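Workshop Tips: Keeping a Bench Arm Cell Safe and Tidy

Home | Garage | Benches | Small Automation

By Ifeoma Nwosu. Updated in March.

These are the house rules at the Clorham shared shop for anyone using the tabletop arms. They work just as well in a garage. Print them and tape them up where the operator stands.

Before you power up

Clear the table of anything the job does not need. Cups, phones and hand tools go on the side bench.

Check that the emergency stop is within reach of where you will be standing, then press it once and confirm that the arms lose drive. Do this at the start of every session, including Saturday mornings when the last person says it was fine.

Tug each rail bolt by hand. If one moves, tighten it and write it in the Akpan binder.

Look along every cable from base to gripper. You want enough slack for full reach, with no loop that can drop under a joint. Re-tie with hook-and-loop strap. Zip ties pinch the jacket when the arm folds.

While it runs

Hands stay outside the walls. If a part falls over, stop the arms first and then reach in.

One person gives commands. With 2 arms working toward each other, a second voice causes mistakes.

Run any new motion at slow speed for 4 full cycles with nothing in the grippers. After that, add the part.

Tie back hair, take off lanyards, push sleeves up.

Handling loose wire

Wire is the job that gets people in trouble. It snags on fingers and it springs. Use unpowered wire only, with the battery pack or supply taken right out of the room. Cut long pieces down before they go on the table. Some 23 inches is the most we allow. Give the wire the middle of the table and keep bins at the back, where neither arm has to cross one to reach the work. 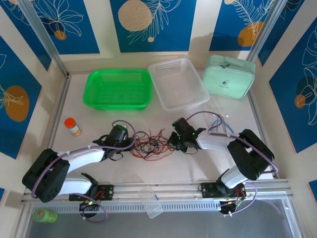
Red and black wire between the grippers, baskets along the back.

If a strand wraps around a gripper finger, stop, open the jaws from the controls and lift it off by hand. Do not pull it free with the other arm.

Labels and storage

Put a name on every bin you leave overnight. Unmarked bins go to the Skendel shelf and are emptied at the end of the month.

Soft cases should be zipped before the arms move. An open flap catches.

Shutting down

Park both arms, switch off, wait for the lights to go out, and wipe the table with a dry cloth. Wire clippings go in the metal scrap can. Sign the sheet with the time you finished.

Spare straps and gripper pads are in the Garkmont cabinet, drawer 194.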